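The Man Who Makes Doors Close

Remigiusz Szulc keeps a marble in his shirt pocket. When he walks into a house he sets it on the floor of the hallway, lets go, and watches where it rolls. Then he picks it up and asks to see the door.

Most of his calls are about one door. It sticks in summer, or it drifts open at night, or the latch clicks but doesn't catch and a push from the dog will open it. People have usually lived with it for years. They lift the handle as they pull, or they lean a shoe against the bottom. By the time they call him there's often something else going on, like a new baby asleep on the other side or a parent moving in who can't lift and pull at the same time.

Szulc is 58 and has hung doors in and near Ekcombe for 35 years. He started at Galindo, a millwork shop on the river road that made stairs, window sash and doors for builders in three counties. He was put in the door room on his first morning and stayed until the shop stopped making its own and began buying them in, already fitted to their frames. After that he went out alone with a van.

"At the shop I never saw a house," he said. "A door went out perfect and that was the last I knew of it. Then I went on my own and I found out what a house does to a door."

What a house does is move. Ekcombe sits on clay, and clay swells when it's wet and shrinks when it dries. The older streets behind the depot were built on shallow footings, and every summer the floors in the middle of those houses drop a little and every winter they come back, though seldom all the way. Walls go with the floors. A door frame is four straight pieces joined at square corners, and once the corners stop being square the door inside has nowhere to go. It rubs at the top on the latch side, usually. A rub at the bottom on the same side more often means loose hinges.

The common fix is to plane the door. Szulc thinks this is done far too often and far too soon. A homeowner takes an eighth of an inch off the edge in August, when the wood is fat with damp air, and in February there is a gap wide enough to see the light through. He has been called to doors that were planed every few years by a string of owners until the lock no longer had enough wood to sit in.

He goes to the hinges first. He tightens every screw, and if a screw spins without biting he pulls it and glues a sliver of hardwood into the hole. On a heavy door he swaps one screw in the top hinge for a three-inch one that runs through the frame and into the stud behind. That alone takes care of a good share of his calls, and it takes less than an hour. He charges for the hour.

If that doesn't do it, he cuts a shim from a cereal box and slips it behind one of the hinges. A thickness of card behind the bottom hinge tips the top of the door away from the latch side. Two thicknesses tip it more. He keeps flattened boxes in the van for this and has no interest in the plastic shims sold for the purpose, which he says are always the wrong thickness.

The notebooks are another matter. There are 7 of them, in the same green cloth, and every door he has worked on alone is in there with the street, the wood, the hinge size, the trouble and what he did about it. Some have a second line added years later, and a few have a third. One back bedroom door on Indurham Street has been visited so many times that the entry runs over the page. The house was bought and sold twice in that time, and each new owner found his number penciled on top of the frame.

He let me read them at his kitchen table. The entries are short. "Rubs top. Long screw. Good." "Owner painted hinges – told him." "Nothing wrong with door. Carpet." The carpet turns up a lot. A thicker one goes in, the door drags, and people blame the door.

He went through the last two books for me and counted 228 jobs where he was asked for a new door. In most of them he talked the customer out of it. The reasons are partly thrift and partly measurement. A new slab is cut square. An old opening isn't, and a square door in a crooked hole shows the crook far more than an old door that has been trimmed to suit. Anyone who does want a replacement gets a long talk on which way the old one swings, and why it might have been hung that way. Bedroom doors in those houses were often hinged so that they opened toward the bed wall and hid the room from the hall. People turn them around to make space for a dresser and then find they don't like sitting in view.

His daughter would like him to slow down. He has given up entry doors, because of the weight, and he won't take garage doors or anything that slides. He had an apprentice for a while, a good one, who left for a steady job with Puralier fitting kitchens. Szulc doesn't hold it against him. There's more money in kitchens, and they don't call you back when the weather turns.

I went along on one job, a bathroom door in a brick two-story near the school. The marble rolled toward the stairs. The owner, a retired bus driver, said the door had stuck since before she bought the place, and she showed us how she hit it with her hip. Szulc opened and shut it a few times and ran a finger down the edge. He tightened the hinges, put card behind the lower one, and tried again. It still rubbed. He added another piece.

The door closed with a small click. She opened it and closed it again herself, and went on doing that while he wrote out the bill.
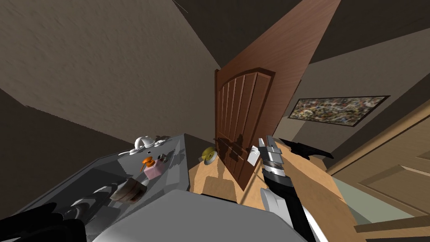 HOME & REPAIR

Before you plane a sticking door

Open the door partway and lift gently on the handle. If the door moves up and down, the hinge screws are loose, and they should be seen to before anything else. Do the top hinge first.

With the door shut, slide a piece of thin card along the top and down the latch side. Mark lightly in pencil where it stops. Wait for a dry spell and do it again. If the marks have moved or gone, leave the edge alone for now and try candle wax on the spot that rubs.

Look at the floor as well, especially if there's a new rug.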